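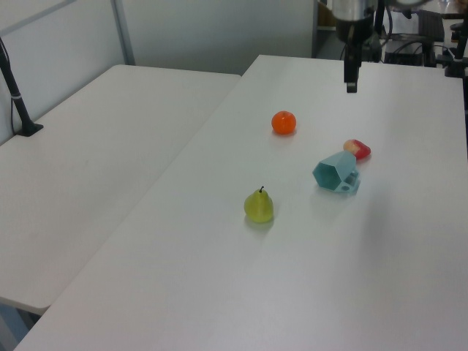

From: Mirjana Kovačević
To: Drullstead Facilities and Teaching Materials list
Date: January 10, 2026
Subject: Re: Tabletop materials and cleaning of white surfaces

Dear colleagues,

Thank you to Mr. Stan for his message, quoted in part below. The Materials Office has reviewed the points raised and replies as follows.

Play fruit remains approved for use on the white tables in all rooms of the Khaemba wing. Pieces should be wiped with a damp cloth and mild soap at the end of the day and returned to the Mustetti cabinet, second shelf. Real fruit may be brought in for sorting and color lessons, but it must be taken home the same day -- it may not be stored with the play pieces.

The white tabletops show smudges readily. Staff are asked to use the soft cloths only. Scouring pads were withdrawn in April and should be handed in if any remain. Where two tables stand side by side, please wipe along the seam as well.

Plastic parts with small holes or cutouts are to be cleaned with a dry brush and kept separate from the fruit.

Replacement pieces may be ordered through Plolton under budget line 3,974. Orders above $200 require a signature from this office.

Mirjana Kovačević
Materials Office

Bujar Stan wrote:
> The pears and peaches in Room 37 are in fair condition, but
> the tables mark easily and the usual spray leaves a film.
> May we go on using the play fruit there, and which cloth
> is recommended? We would also like to replace 3 oranges
> before the next term -- please advise on ordering.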